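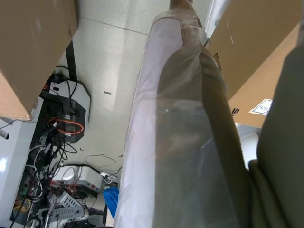 Bumance 床垫薄垫使用感受:腰疼的人睡了一个春天

分享 188 评论 5

先说结论,免得赶时间的朋友翻到最后:这块薄垫我留下了,不打算退,但要不要推荐给你,得看你家原来的床垫是什么脾气。下面慢慢讲,我这人话多,您多担待。

家里那张床是结婚那年买的,棕垫,硬得敲起来有声音。年轻时候躺上去觉得踏实,过了四十岁,早上醒来得先在床沿坐一会儿,把腰缓过来才敢站。先生睡什么都行,沙发上也能打呼噜,所以换床垫这件事在我们家一直提不上议程。再说棕垫本身没坏,扔了实在心疼(我妈要是知道我扔一张好好的棕垫,电话能打一晚上),于是就动了加一层薄垫的念头。

薄垫这个想法其实是从外面带回来的。前年去冰岛探望女儿,住在房东 Guðlaug Thorlacius 家的阁楼里,床很窄,床垫也普通,可上面铺了一层软软的垫子,我那几天睡得特别沉,连时差都没怎么倒。临走前我掀开床单看了半天,房东太太还以为我在找什么东西呢!

回来以后挑了很久。Clistus 那款名气大一些,我在商场里躺过,太软,翻身像从面团里往外爬;Zarkenura 的乳胶款躺着倒是舒服,味道我受不了,站在旁边说了几句话就想走。最后在 Farquharson 家居的网店下单了 Bumance 的记忆棉款,五厘米厚,双人尺寸,2,000 元整,送一只外罩。这个价钱对一块垫子来说不便宜,我犹豫了整整一个三月。

开箱和铺床

卷装送来的,裹着塑料膜,一个人扛有点吃力,好在有电梯。拆的时候千万别图快用剪刀往下扎,我是沿着接缝一点点剪的,剪到后面手都酸了。说明书让平铺静置一天再睡,我放在客房,开着窗,门关上。刚拆开有股新海绵的味儿,像新买的鞋盒,不刺鼻,第二天还有一点,到第三天晚上我把脸贴上去闻才闻得出来。鼻子敏感的朋友最好多放几天,别像我先生,当天晚上就想躺上去试试,被我拦下来了。

四个角回弹得慢一些,中间早就平了,角上还翘着。我给每个角压了一本厚字典,过了一夜就服帖了。

外罩底面有防滑颗粒,在我家的棕垫上几乎不跑。四角还有松紧带,我用着稍微紧,一个人套的话套好这头那头又弹开,建议两个人配合,一人一边。罩子可以拆下来洗,标签上写着不能烘干。我洗过一次,晾在阳台上晾了一天半才干透,阴天别洗。

睡起来怎么样

头几个晚上我其实有点失望。身体陷下去一点,可又没有想象中那种被托住的感觉,腰该酸还是酸。我差点就去申请退货了,客服小姑娘很耐心,劝我再睡两个星期看看,说人也要适应垫子。我心里想这是套话吧,不过反正还在试用期里,那就再睡睡。

后来慢慢就不一样了。最明显的是侧睡,以前肩膀和胯骨硌得慌,夜里要醒几次换边,现在常常一觉到闹钟响。早上坐在床沿缓腰的那一段也短了,有时候忘了缓,直接就去厨房烧水,走到一半才想起来。我不敢说是垫子治好了腰,那段时间我晚饭后也开始散步,两样一起来的,功劳怎么分说不清楚。

先生的评价是“跟以前差不多”。他这个人对什么都是差不多,我问他要不要把他那半边撤掉,他又不肯。

翻身的动静确实小了。他起夜我基本不知道,以前他一坐起来我这边也跟着颤。这一点我买之前根本没想到,现在反倒觉得是最值钱的地方。

不满意的地方

热。到了五月,晚上盖薄被子,后背那一块明显发闷。宣传页上说有透气孔,孔是有,我掀开罩子看过,可人躺上去体温把垫子焐热了,散得很慢。我后来在上面加了一张草席,凉快是凉快了,软的感觉也打了折扣,多少有点花了钱又绕回去的意思。怕热的朋友,或者家里夏天舍不得开空调的,这一条请认真考虑。

还有就是床变高了。五厘米听着不多,我个子矮,坐在床边脚跟有点够不着地,穿拖鞋要往前挪一挪。家里有老人的尤其要注意,最好先量一量现在的床高。原来的床笠也嫌浅了,角上老是滑脱,我又另外买了一套深的,这笔钱下单的时候没算进去。

坐在边上的支撑也一般,坐久了会往外滑。我有坐在床边叠衣服的习惯,现在改到沙发上叠了。

收纳这一条顺便提醒一句:拆开以后就别指望再卷回原来那么细。我试过用绑带捆起来,两个人跪在上面压,出了一身汗,最后那一大捆往柜子里塞,柜门还是关不上。如果您想的是客人来了才拿出来铺,买之前先把柜子腾好。

适合谁买

床垫偏硬、还没塌,侧睡多,体重不太大的,我觉得可以试。床垫中间已经睡出一个坑的,就别花这个钱了,我小姑子家就是这种情况,她来我家躺过之后也买了一块,铺上去坑还在,只是坑里更软了,最后她还是换了整张床垫,薄垫挪去给孩子铺在飘窗上看书。

价格上如果能等,就等店里做活动再买,我下单以后没多久就看到送枕头了,心里别扭了好几天。去问客服能不能补一个,人家说补不了,态度倒是很好,给了一张下次买外罩的优惠券,我还真准备用掉,米白色的罩子不耐脏,想换一个灰的轮着洗。

等过完夏天,我再回来补几句睡塌了没有。有人问棕垫要不要一起翻面,我是铺之前翻过一次的,翻完再铺,省得以后整个掀起来折腾。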